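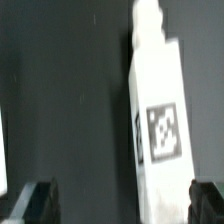 自動化実習II 配布資料 第9回
マーカー付きブロックを扱う双腕セルの立ち上げと保守
担当:Ľudovít Ondrejka
2022年11月18日 改訂

1. 対象範囲

本資料は実習用セル「Prutura」の立ち上げ、座標系の確認、フィンガの点検と交換を扱う。ロボット本体の減速機、ブレーキ、制御盤内部は対象外とし、異常があれば作業を止めて担当教員に連絡する。アームの基本操作と非常停止の扱いは第3回の資料を参照のこと。

セルの座標系は次のとおり呼ぶ。
W:作業台座標系。マーカープレートを基準とする。
B1、B2:各アームのベース座標系。
C1、C2:各アームの手首カメラ座標系。
G1、G2:各グリッパの把持中心。
T:トレイ座標系。

物体側のマーカーはすべてブロックの面に貼ってあり、IDと面の対応は設定ファイル blocks に記述する。同じIDを別の面に重複して貼ってはならない。貼り替えた場合は設定ファイルの更新履歴に旧IDを残す。

2. 電源投入前の確認

ケーブルの確認から始める。アームのベース側面のコネクタを指で軽く押し、遊びがあればロックを締め直す。ケーブルは台上で余長を取り、アームの可動範囲に入る部分を残さない。
取付リングの合いマークを見る。ずれていればボルトを増し締めするが、その後は第4節の校正を必ずやり直す。
作業台の枠は分割部品の組み合わせである。継ぎ目に段差があると、トレイの位置決めに影響する。手で押して動く部品は一度外し、底面の粉やテープ片を除いてから戻す。
台面はマーカーの検出に影響するため、光沢の出るクリーナーを使わない。乾いた不織布で拭く。

3. 電源投入と原点復帰

(1) 非常停止を解除し、制御器を起動する。
(2) アーム1、アーム2の順に原点復帰を行う。同時に動かさない。
(3) グリッパを全開、全閉、全開の順に動作させ、全閉時の読み値を記録する。
(4) 手首カメラの窓を確認する。指紋や曇りがあれば、レンズ用の布で中央から外へ拭く。
(5) 暖機運転を実行する。

暖機にはほぼ60分を要する。暖機前の校正値は保存しないこと。5月の実習では暖機を省いた班の値がそのまま残り、翌週の班のトレイ投入位置がずれた。

4. 作業台座標系の確認

基準となるプレートには正方形のマーカーが2行2列で印刷されている。プレートを台に固定し、全点が手首カメラに入る姿勢から撮影する。撮影姿勢は17とし、距離と傾きを変える。真上に近い姿勢だけで構成すると、奥行き方向の推定が不安定になる。

算出後、再投影誤差の平均だけで合否を決めない。姿勢ごとの誤差を表示し、突出した姿勢があれば画像を開いてぶれ、反射、隠れの有無を調べる。除外した姿勢の番号は記録票に書く。

続いて、ブロックをトレイの脇に置き、片側のアームで把持姿勢まで下降させる。下降は低速のステップ送りで行い、フィンガがブロックの側面に接する手前で止める。マーカーから求めた位置とG座標系の差を読み、許容値と比較する。

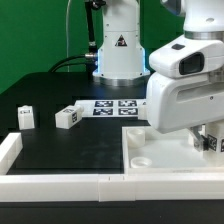
Vasylyna Demchenko:この差が許容値を超えたとき、プレートの校正からやり直す前に、ブロック側のマーカーの浮きを見たほうが早い。角が少し浮くだけで法線が傾き、把持点は横にずれる。Cevleyのセルでは、校正を繰り返しても値が戻らず、貼り直しで収まった例が続いた。

上の指摘を受け、今回の改訂から手順を次の順に改めた。まず別のブロックに替えて同じ測定を行う。差が消えれば元のブロックのマーカーを点検する。差が残ればグリッパ側、次にカメラの固定、最後にプレートの順で調べる。プレートを先に動かすと、以前の記録との比較ができなくなる。

5. フィンガの点検

点検は9回の連続把持ごとに行う。項目は次のとおり。

先端の摩耗:丸みの形を新品と比べる。片側だけ平らになっている場合は、把持中心がずれたまま使われていた可能性が高い。
汚れ:側面の擦れ跡は記録だけでよい。マーカー面に及ぶ汚れは拭き取る。溶剤は使わない。
マーカー:縁の剥がれ、気泡、セルの欠けを見る。
根元のねじ:規定トルクで確認し、緩みがあれば緩み止めを塗り直す。

フィンガに貼ったマーカーは、もう一方の手首カメラから見て先端位置を推定するために使う。検出率が下がったときは、まず露光時間を短くする。ぶれた画像ではセルの境界が広がり、IDは読めても角の位置が信用できない。露光を短くして暗くなる分は照明で補い、ゲインは上げない。

先端の位置は、既知の垂直面に寄せて確認する。手順は、フィンガを斜めに構え、面の手前で停止し、ステップ送りで近づける。接触の判定はグリッパ軸の電流値で行い、目視は補助とする。
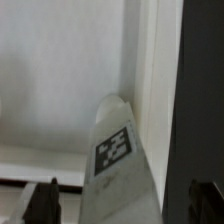 接触を検出した時点の値を読み、すぐに一段戻す。押し付けたまま値を読むとフィンガのたわみが含まれ、補正量が過大になる。測定は3回とし、ばらつきが許容値を超えたら根元のねじに戻って確認する。平均値で処理してはならない。

6. フィンガの交換

交換品はJendholm形の互換品を使う。Kubíček形は根元の穴位置が合うが、先端までの長さが異なるため、工具パラメータの変更なしに取り付けると把持高さを誤る。

(1) アームを保守姿勢に移し、サーボを切る。
(2) グリッパの配線に触れないようにねじを緩め、古いフィンガを抜く。
(3) 取付面を拭き、傷があれば写真を撮って記録票に添付する。
(4) 新しいフィンガを差し込み、当たり面まで押してから仮締めする。
(5) 対になるフィンガと先端の高さを合わせ、本締めする。
(6) 全閉時の読み値を取り直し、工具パラメータを更新する。
(7) 第4節の把持位置の測定と第5節の先端確認を行う。

対のうち片方だけを交換した場合も(6)と(7)は省略できない。取り外したフィンガは使用回数を書いた袋に入れ、保管棚の下段に戻す。

7. 提出物

記録票、除外した撮影姿勢の一覧、更新前後の工具パラメータを班ごとに提出する。数値は丸めずに記入し、単位を付ける。再測定した項目は元の値を消さず、隣の欄に追記する。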